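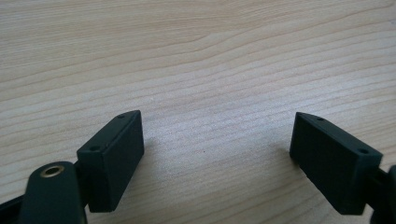 Figure 3. Jarka wrist view with the jaws open over the bare tabletop.

3.2 Trimming the idle frames

We recorded 3,752 demonstrations with Jarka, our hand-held gripper, and a lot of them have stretches where the jaws are wide open and there's nothing to grab. My first instinct was to toss all of that. Eduard Hrnčiar talked me out of it - he wanted to know if the policy learns anything from an empty table, and I didn't have a good answer. So we trained Jivton twice, once on everything and once with the idle stretches cut, for 4,000 steps each.

The trimmed version learned faster early on, and then it got twitchy. It would close its fingers on plain wood grain, over and over, like it couldn't stand to wait.
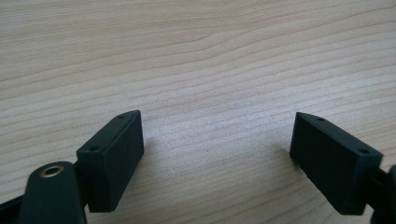 We labeled a frame idle when the gap between the pads held no object and the jaw width stayed the same for a full second. Small marks on the wood, like a dark speck, didn't count as objects. Our first labeler kept flagging them anyway, and we ended up fixing 931 labels by hand in July (not my favorite week!). Keeping a short idle stretch at the start of each demonstration got rid of most of the false grasps, so that's the setting we use for Tuominen in Section 4.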